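Imprimir esta página | Enviar por correo electrónico

Por el equipo de taller de Pramanside

Capítulo 4. Instalar y cebar la motobomba Vashisht en una lancha de trabajo

Si vienes del capítulo anterior ya tendrás la bancada atornillada y el depósito de combustible en su sitio. Si no, vuelve atrás, que yo te espero. Ahora toca la parte que más me gusta: subir la bomba a bordo, conectar la aspiración y sacar el primer chorro por la lanza. La primera vez me llevó una tarde entera y acabé empapado hasta los calcetines, así que he escrito esto pensando en que a ti te salga un poco mejor.

Todo lo que sigue lo he probado con la Vashisht de arranque manual, la que lleva el tirador a la derecha. La eléctrica se monta igual, pero el cableado va en el capítulo 6 y aquí no lo toco.

4.1 Antes de subir nada a bordo

1. Amarra la lancha por proa y por popa, con las defensas puestas. Parece una tontería, pero cuando la bomba empieza a lanzar agua el casco se mueve bastante más de lo que uno espera.

2. Comprueba que tienes a mano la manguera de aspiración con su alcachofa, la manguera de impulsión, la lanza, dos llaves para racores y un bote de grasa de silicona para las juntas.

3. Mira las juntas una por una. Pásales el dedo por dentro: si notas una grieta o un trozo reseco, fuera. Yo tiro la junta dudosa y pongo otra, que en el almacén de Skumville las venden por bolsas.

4. Revisa el aceite del motor con la bomba en horizontal. La varilla se apoya, no se enrosca (yo la enroscaba, y claro, siempre me salía el nivel alto).

Nota: la bomba se envía sin aceite. Lo pone en una etiqueta amarilla colgada del tirador, y aun así he visto más de una a punto de arrancar en seco.

4.2 Colocar la bomba

1. Levántala entre dos personas, una por cada asa. El tirador no es un asa.

2. Apóyala en la bancada con la boca de aspiración mirando a la banda por donde va a bajar la manguera. En mi lancha es estribor, porque en babor tengo el pescante y se estorban.

3. Mete los cuatro tornillos a mano antes de apretar ninguno. Después aprieta en cruz, poco a poco, hasta que los tacos de goma se compriman ligeramente.

4. Empuja la bomba con las dos manos. Tiene que balancearse un pelín sobre los tacos y volver sola. Si está rígida del todo te has pasado apretando, y esa vibración la vas a oír luego en todo el casco.

PRECAUCIÓN: el escape sale por el lado contrario al tirador y quema. Deja libre ese costado y no guardes allí chalecos, cabos ni bidones, ni siquiera «un momentito».

4.3 La aspiración

Aquí se decide todo. De cada bomba que me traen porque «no chupa», casi siempre el problema está entre la alcachofa y la primera junta, y la bomba está perfecta.

1. Engrasa la junta del racor con una película fina de silicona. Fina de verdad, que no es mantequilla.

2. Enrosca la manguera de aspiración a mano y termina con la llave, un cuarto de vuelta más.

3. Baja la alcachofa por la borda hasta que quede bien sumergida, separada del fondo y lejos de la hélice. Con poca agua bajo la quilla, ata un cabito a la alcachofa y regula la altura desde cubierta.

4. Comprueba que la manguera sube sin hacer joroba. Si en algún punto queda más alta que la boca de la bomba, ahí se te va a quedar una bolsa de aire, y ya puedes cebar hasta la noche.

5. Protege el roce con la regala. Yo uso un trozo de manguera vieja abierta por la mitad y va de maravilla.

Nota: en puerto hay de todo flotando – bolsas, algas, cabos deshilachados. Echa un vistazo al agua antes de bajar la alcachofa y repite el vistazo de vez en cuando mientras trabajas.

4.4 La impulsión y la lanza

1. Desenrolla la manguera entera sobre el pantalán o la cubierta. La que viene en el equipo mide unos 20 metros, y sí, hay que estirarla toda aunque solo vayas a usar un trocito. Con presión, una manguera enrollada se convierte en un bicho.

2. Conecta un extremo a la salida de la bomba y el otro a la lanza, y tira de ambos acoples para asegurarte de que han cerrado.

3. Deja la válvula de salida cerrada y la lanza en posición de niebla.

4. Pon a una persona en la lanza antes de arrancar. La lanza no se deja nunca suelta en el suelo «a ver si sale».

PRECAUCIÓN: no pases de 8 bar en el manómetro. La manguera aguanta, pero la reacción en la lanza con la lancha amarrada en corto te puede sentar de golpe en cubierta.

4.5 Cebado y arranque

1. Abre el grifo de combustible y cierra el aire si el motor está frío.

2. Llena el cuerpo de bomba por el tapón superior hasta que rebose. Pon el tapón y apriétalo con la mano.

3. Tira despacio hasta notar resistencia, deja que el cordón vuelva y entonces tira con ganas. A mí me suele arrancar a la segunda.

4. Abre el aire en cuanto el motor gire redondo y deja el acelerador a medio recorrido.

5. Acciona la palanca de cebado y mira el manómetro. Si en 60 segundos la aguja no se ha movido, para el motor. En serio, páralo. El cierre mecánico se refrigera con el agua que pasa, y en seco se estropea muy deprisa.

6. Cuando la aguja suba y se quede quieta, suelta la palanca y abre la válvula de salida poco a poco, avisando en voz alta a quien tenga la lanza.

7. Sube de vueltas con calma hasta la presión de trabajo y pasa de niebla a chorro. ¡Ya está, tienes agua!

Si no ceba, yo lo miro en este orden: altura de la alcachofa, tapón superior, junta de la aspiración, joroba en la manguera. Vuelve a llenar el cuerpo de bomba antes de cada intento, que con el anterior se habrá vaciado.

4.6 Parar y guardar

1. Baja a ralentí, cierra despacio la válvula de salida y deja el motor así un par de minutos.

2. Para el motor y cierra el combustible.

3. Si has trabajado con agua salada, mete la alcachofa en un cubo grande de agua dulce y haz funcionar la bomba otra vez hasta que casi lo vacíe. Con esto hay que ser un poco pesado, lo sé.

4. Abre el purgador de abajo y deja que escurra. En invierno lo dejo abierto hasta la siguiente salida y cuelgo un trapo rojo del tirador para acordarme.

5. Seca las mangueras estiradas y a la sombra antes de enrollarlas.

Cambia el aceite cada 100 horas, o al principio de la temporada si no llegas. El mío se queda apuntado con rotulador en la tapa del filtro, que las libretas a bordo acaban siempre en la sentina.

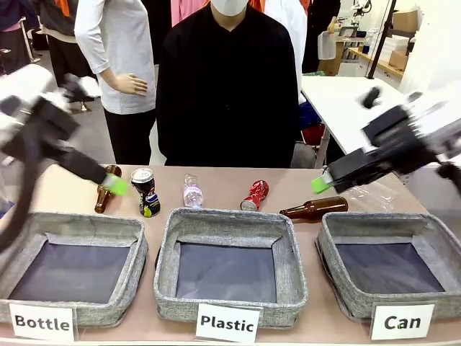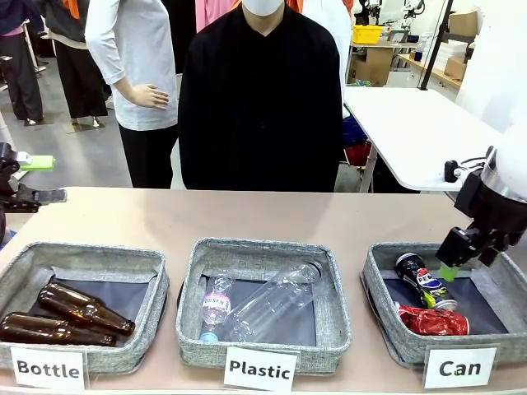
Plallitow, martes 20 de septiembre

Cambios en este capítulo: he rehecho el apartado 4.3 entero. En la versión de julio los pasos 3 y 4 iban al revés, y varios lectores bajaron la alcachofa sin mirar por dónde subía la manguera. También he añadido el paso de tirar de los acoples en el 4.4, que yo hacía sin pensarlo y se me había olvidado escribirlo.

Queda pendiente la tabla de pares de apriete para bancadas de aluminio. Mientras tanto, si la tuya es de aluminio, aprieta con llave corta y repasa los tornillos después de la primera salida. El capítulo 5 sigue con el monitor fijo de proa y la válvula de tres vías, y para ese te hará falta la bomba ya probada tal como la has dejado ahora.

Contacto: taller de Pramanside, Plallitow | © Pramanside. Todos los derechos reservados | Volver arriba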